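Running a meat-free day in a small café kitchen

Tips from the Bernness kitchen notes
May 5, 2021

We run a café with 43 seats and one six-burner range, and we have done a meat-free day once a week for long enough to have made most of the mistakes. These notes are for anyone who cooks for a crowd on a small budget, whether that is a café, a church lunch or a large household. Most of it works at home if you cut the amounts down.

Choosing the day

Pick the day when your fridge is already at its lowest. For us that is the day before the main delivery. The meat from the weekend has been used, the roots and cabbages are still good, and the shelves are clear enough to lay out trays of pulses. If you choose the day after a delivery you will end up storing meat you aren't cooking, and it takes the space you need.

Tell people in advance but keep it small. One line at the foot of the menu is enough. We tried a large board by the door in the first month and several regulars read it and went elsewhere. When we took the board down and wrote the dishes up in the usual way, the same people came in and ordered the mushroom pie.

Soaking and cooking pulses

Soak chickpeas and dried beans overnight in plenty of cold water, at least three times their depth. They swell more than you expect, and the ones on top will stay hard if they come out of the water. In warm weather soak them in the fridge.

Drain, rinse, and start them in fresh water. Kidney beans must be boiled hard for ten minutes before you turn them down. Don't put them into a slow cooker from raw.

Salt can go in at the start. We used to leave it until the end, as most of us were taught, and the beans were bland in the middle. Tomatoes and vinegar do need to wait until the beans are soft.

Keep the cooking water from chickpeas. It thickens soup and loosens houmous, and it freezes well in small tubs. The water from black beans will turn everything grey, so we use that only in chilli.

Lentils need no soaking. Green and brown ones hold their shape for salads and pies. Red ones fall apart and are best in soup or dhal. Check for stones by tipping them on to a pale plate, a handful at a time.

Getting flavour without stock bones

Brown the onions properly. This takes half an hour for a large pan and can't be hurried by turning the heat up. Do them first thing while you are prepping the rest, and make double, as they keep for four days covered in the fridge.

Save mushroom stalks, leek tops, parsley stems and the outside layers of onion in a bag in the freezer. Leave out potato peelings, which make stock cloudy, and anything from the cabbage family, which makes it smell. When the bag is full, cover with water, add a bay leaf and a few peppercorns, simmer for 45 minutes and strain.

Trí Dương, who does our early shift, roasts the vegetables for stock before they go in the water. It makes a much darker stock and I would do it for gravy or onion soup. For a light broth I leave them raw.

A spoonful of miso or yeast extract will help a thin stew. Put it in at the end and taste before you add salt. Parmesan isn't vegetarian, so if you are calling a dish vegetarian buy a hard cheese marked as suitable and check the packet each time you change supplier.

Dishes that sell and dishes that don't

Pies sell. Anything with a pastry lid sells. So do bakes with a crisp top, curries, and filled flatbreads. Stuffed peppers don't, at least for us, and neither does anything described as a "medley".

Give each plate something with a bit of chew or crunch. A bowl of soft vegetables in sauce gets pushed about. Toasted seeds, fried breadcrumbs or a wedge of roast cabbage will sort it out. We make breadcrumbs from the ends of loaves, dried in the oven after it has been switched off, and fry them in oil with garlic and lemon rind.

Price the dishes as you would anything else, on ingredients and time. Pulses are cheap but peeling and chopping isn't. Our squash and bean pie costs less to buy in than the chicken one and takes an hour longer to make, so we charge the same for both.

Write the dish up by what is in it. "Leek and cheddar pie with mustard greens" goes better than "vegetarian pie".

Keeping the pans and boards apart

If you cook meat on other days, have one set of boards that never sees it. Ours are green-edged and hang on their own hook. Wooden spoons are harder to keep straight, so we burned a line into the handles of the vegetable ones.

Change the frying oil before the meat-free day, every week. If the chips have been cooked in the oil used for chicken, they aren't vegetarian, and customers do ask. We strain the vegetable oil through a paper filter at the close and mark the drum with the day it was filled.

Griddles need scraping, then a wash with hot water and soda, then a wipe of oil. Do this the night before while the plate is still warm.

Storing dry goods

Buy pulses and grains in bulk only if you have somewhere cool to keep them. Old beans never go soft however long you boil them, and a sack that has stood by a warm wall all summer ages quickly. We buy from Thongdee, who will split a sack if you ask, and we don't hold more than a month's worth.

Decant into boxes with lids that fasten. Wash and dry each box fully before refilling, and don't tip new stock on top of old. Put the old in a jug, fill the box, then put the old back on top.
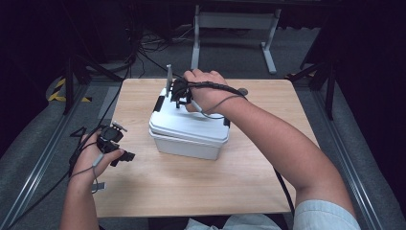 Write the date of filling on masking tape and stick it to the side, as lids get swapped. Keep the cooking times on the same label. In-ho Moon started doing that when he took over the stores and it has saved a lot of shouting across the kitchen.

Flour moths get in with the flour. Freeze small bags for three days when they arrive if you have had trouble before. If you find webbing in one box, empty the whole shelf, wash it down, and check every seam and corner. A bay leaf in the box does nothing that we have noticed.

Nuts and seeds go rancid faster than grains. Keep them in the fridge, or in the freezer if it will be more than a few weeks. They can be toasted straight from frozen.

Leftovers

Cool cooked rice quickly, spread on a tray, and get it into the fridge within the hour. Use it the next day and heat it right through, once only.

Most bean stews are better on the second day. Thin with a little water when you reheat, as they set overnight. What is left after that gets mashed, rolled in breadcrumbs and fried as cakes for the staff lunch.

Roast vegetables can go into soup, but take out the beetroot unless you want pink soup. Limp carrots and celery come back if you stand them in cold water for an hour or two. Limp lettuce sometimes does. Herbs that are past it can be chopped into soft butter and frozen in a roll.

Cooked chickpeas freeze very well. Dry them on a cloth, freeze them flat on a tray, then bag them. They stay separate and you can pour out what you need. Potatoes don't freeze well in a stew and turn to wet sponge, so leave them out of anything meant for the freezer and add them later.

Batch sizes

For a main course, 100 g of dried beans feeds two people with bread or rice on the side. It feeds three if there is a pastry lid. For soup you can stretch it further.

Don't simply multiply the spices when you scale up. For a pot five times the size, start with three times the chilli and cloves, cook it for twenty minutes and taste. Garlic and cumin can go up nearly in full.

Large pots of lentils catch on the bottom. Use the widest pan you have, stir from the base, and if it does catch, don't scrape. Pour the good part into a clean pan and leave the rest behind to soak.

In July we drop the stews altogether and do cold dishes: bean salads, chilled tomato soup, a savoury tart with whatever greens are cheap. Dress beans while they are warm and leaves at the last minute. Bring the beans out of the fridge half an hour before serving, as they taste of very little when cold, and check the salt again then.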